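Speaker notes, Ritva Leinonen
"Gathering examples in a simulated room"
May 28, 2021

Opening (take your time, let people find their seats)

Hello, everybody, and thank you for having me. I promised the organizers I would keep this friendly, so if I slip into shop talk, please wave at me. I work on the Omavar project out at Weltstead, and my part of it is the part people tend to skip over in papers: where do the examples come from, before any learning happens at all? I could talk about that all afternoon, and my colleagues will tell you I have.

Some background. Back in January we set out to collect 500 demonstrations of a two-armed robot picking up a box and moving it around a room. A person drives both arms, and everything the robot's views show is saved along with the arm positions. We do all of this in simulation first. A dropped box costs us nothing there, and I can start over as many times as my patience allows (on a good day that's quite a few).

Mention Callum here. He built our room, the walls and the window and the plank floor, and he was very proud of the window latch, so be sure to point it out. He'll be in the second row.

NEXT TWO SLIDES, click through slowly
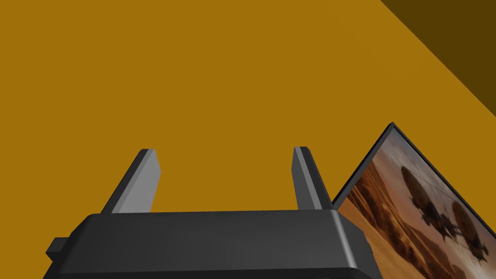
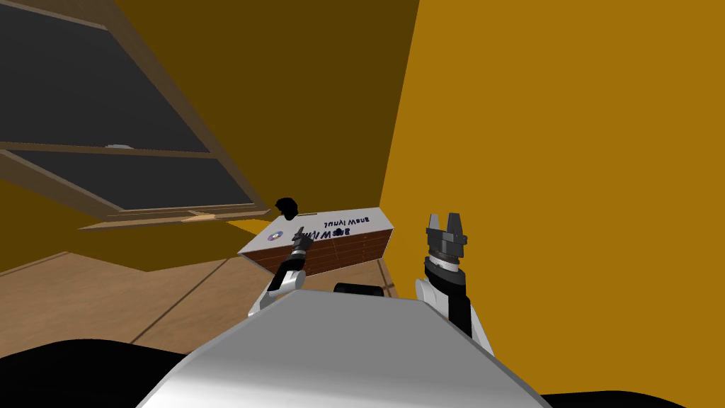

Slides 6 and 7: simulated views from our collection work. First, an open gripper close up against the ochre; second, both arms by the corner, with the box held in the left.

Pause. Let them look before you start talking again!

What I want people to notice is how different two views of the same room can be. On slide 6 you mostly get two gray fingers and a great deal of mustard color. A person looks at that and fills in the rest of the room without trying. The learning system has no such luck, and has to make do with what's there. On slide 7 you get the window, the floor, the box and both arms, all tipped over at a steep slant. We keep both kinds. I used to throw out the plain ones, and I've come to regret that, for reasons on the next slide.

Next slide, the numbers. Of the 500 we recorded, 297 made it through our first review. The rest mostly had long stretches of waiting in them, where the driver was making up their mind. That was usually me, I'm afraid. We then held back 200 of the good ones for Bhutto, our training setup, to learn from in its first round, and kept the others for checking its work.

Tell the story about practice here if there's time. New drivers need about 15 tries before their two hands stop arguing with each other. I write down every driver's practice tries separately, and I would beg anybody starting out to do the same, so they don't get mixed in with the real ones the way ours did.

Skip the storage slide if we're running past the half hour.

Questions. Somebody will ask about moving to the real arms. Say we're still setting up the matching room and that I'd love to come back and talk about it. Leave slide 7 up while they ask.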